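Sustley House Shared Kitchen
Opening and Closing Safety Checklist, with comments
Kept by Selamawit Endale. June edition.

Please go through the list at opening and again at closing, and put your initials in the binder next to each line. The comments under the items are mine, gathered over a good many evenings of walking this kitchen with a clipboard (and usually a cup of tea), so forgive me if I wander a little. If something is wrong, write it down even if you have already fixed it. I would much rather read a note about a fuse that blew and was replaced than find an unexplained fuse in the drawer!

1. Doors and ways out
Back door opens fully from the inside without a key. Hallway clear. Stair light working.
Comment: The hallway is the one that gets us every time. Folding chairs have a way of creeping back there after the soup suppers, and I do understand, it's a long walk to the closet. Please make the walk. The back door was sticking in the wet weather, and Flurina Aebischer planed the bottom edge for us, bless her, so it should now open with one hand. If it doesn't, tell me that same day.
Status: OK, chairs moved twice this month.

2. Fire extinguisher and blanket
Needle in the green. Pin and seal in place. Blanket in its pouch on the wall.
Comment: Somebody took the blanket down to look at it and folded it back in upside down, with the pull tabs tucked at the top. Tabs hang DOWN, please, where a frightened person can grab them. The extinguisher tag carries number 505 and that number has to match the one on the inside cover of the binder.
Status: OK. Blanket refolded.

3. Refrigerator and freezer
Refrigerator at 40 degrees or below, freezer at 0. Door seals clean. Nothing undated.
Comment: I found the refrigerator at 43 one morning and had to throw out two lovely pans of rice pudding, and I'm still sad about them. The door had been left resting on a tall jug. Give it a little push after you close it and then look at it again. Leftovers get a strip of tape with a name and what it is, please, and "Flurina's thing" is not what it is.
Status: 38 at opening, 39 at closing.

4. Hot water
Hand sink runs warm within a minute. Soap and paper towels filled.
Comment: The Drukach heater takes its time first thing, so open the tap, go do item 5, and come back. If the water is still cold after that, the pilot has probably gone out again. Leave it alone and call me, even if I'm at supper. I keep the phone beside my plate.
Status: OK, slow.

5. Knives and boards
Knives in the rack, none in the sink. Boards dry and standing on edge.
Comment: A knife under soapy water is the worst thing in any kitchen, and I will go on saying so until I retire. The old Nestum board has a split along one side and is to be thrown away. I have fished it out of the trash once already, so whoever is attached to it, come and see me and I'll find you a nicer one.
Status: One board removed (again).

6. Cooking area and outlets
Burners off and cool. Microwave clean inside, door closing properly. Outlet plates tight on the wall. Nothing stored over the stove that you'd have to reach across a hot burner for.
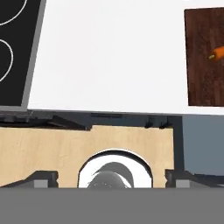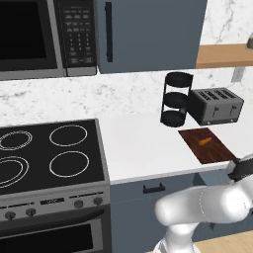 Comment: Wipe the microwave while it's still a little steamy and it takes no time at all. Leave it a week and you'll be there with a butter knife. Please don't run the kettle and the toaster from one extension cord. In fact, please don't bring an extension cord in here at all. I have taken home three of them since spring and my husband is beginning to ask questions.
Status: OK. Crumbs.

7. Floor
Dry, swept, mats flat.
Comment: The corner of the long mat has started to curl. I've turned it around so the curl faces the wall, and a replacement is on order from Garg, who tell me it will be here in 14 days. Until then, lift your feet, especially when you're carrying the big stockpot.
Status: Needs attention. Mat ordered.

8. First aid box
Burn gel, bandages in all sizes, gloves, scissors.
Comment: The small bandages go first and then people make do with the enormous ones, so please mark the card when you take the second to last. The scissors live in the box. They are not for opening rice.
Status: Gloves topped up, scissors returned.

Closing initials: S.E., 9:40 p.m.
Carry over to next check: mat, hot water, chairs.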